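Jirncombe Releases Tamon 2, Planning and Control Software for Two-Arm Workstations

Czarnecka, 2020-12-11 – Jirncombe today announced the general availability of Tamon 2, the second major version of its software for planning, perception and control of paired robot arms. The release is intended for research laboratories and integrators whose arms carry end effectors of differing design.

In earlier versions, every end effector had to be described by hand before a grasp could be planned. Tamon 2 introduces a shared hand model in which pads, brackets, fasteners and cable paths are entered once and then used by the grasp planner, the collision checker and the simulator alike.

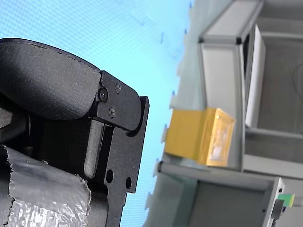 The hand model can be edited while the controller is running, and changes are checked against joint limits before they take effect. Jirncombe has supplied 143 ready-made entries with the release, together with a converter for files created in the previous version.

Perception has also been revised. The object tracker now keeps a separate estimate for each item on the work surface and reports to the planner when one item is partly hidden by a finger. Translucent objects, long a difficulty for the tracker, are handled by a dedicated module that may be switched off where it is not required.

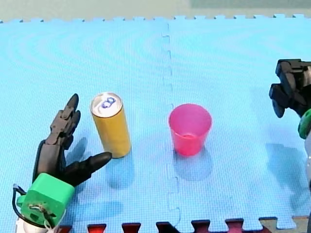
A yellow can and a pink plastic cup on the mat between the two arms.

Planning for both arms takes place in a single process. Each arm reserves the space it needs for the next 5 seconds of motion, and the other arm plans around that reservation. Operators may set a priority for either arm or leave the choice to the software. The controller updates the reservation 20 times per second.

Tamon 2 was developed at the company's Czarnecka office in cooperation with Grollent, which contributed the force control library for tendon-driven fingers. The library replaces the fixed closing profiles of the first version – these remain available for existing installations.

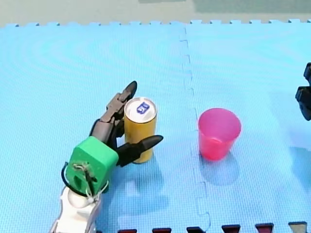
Jointed black fingers close on the can; the cup stands to the right of the mat seam.

Availability

Tamon 2 is available immediately to customers with a current maintenance agreement. New licenses may be ordered through Jirncombe or Grollent. Support for the first version will continue until April, after which only security corrections will be issued.

About Jirncombe

Jirncombe develops software for robot manipulation, including motion planning, object tracking and operator tools. Documentation and release notes for Tamon 2 are available from the company on request.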